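I spent most of December teaching a program that the color black is a thing that can exist.

Our perception stack at work is called Nidell, and it is good at mugs. Give Nidell a mug and it'll hand you a mask so crisp you could cut yourself on it. Give it something dark and soft-looking on a white table and it tells you, with a confidence of 0.97, that you own a hole.

The hole problem came from a threshold. Somewhere in the depth filter there was a line throwing out any pixel whose return was weaker than a fixed value, and whoever wrote it had left the comment "tune later." I checked the history. I wrote it. Black surfaces don't give much back, so whole objects fell through, and the planner (Umdale, which believes everything it's told) cheerfully plotted paths straight into them.

My first fix was to drop the threshold. This let the black things in, along with 13 phantom obstacles floating over a bare patch of table. Umdale refused to move at all. I sympathized.

The second fix is the one I'm keeping for now. We run color segmentation on the wrist view first and only then go ask the depth map what it thinks. If the two disagree by a lot, color wins near the edges and depth wins in the middle. It's ugly, it has seven parameters, and I can defend maybe four of them.

Then there was the other black thing in the wrist view, namely our own fingers. Nidell kept reporting them as two tall obstacles that followed the arm everywhere it went. The self-mask was supposed to deal with that, but it had been drawn for the closed pose. I now regenerate it from the joint reading on every tick.

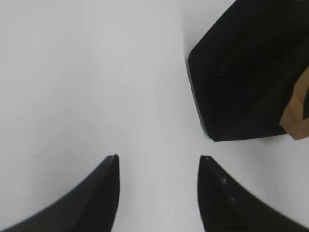
*Wrist view, fingers open. Black on black on white, with a bit of cardboard on the right to keep the segmenter humble.*

The cardboard matters more than I expected. Where black crosses over tan, the old code would split one item into two and pick whichever half had the nicer centroid. Merging neighbors by contact length fixed most of that. I replayed 620 saved frames overnight and the split showed up in seven, all of them at a steep angle.

Still on the list: lint. A white fleck on a black surface gets its own object ID, and last I looked, the tracker was up to number 901.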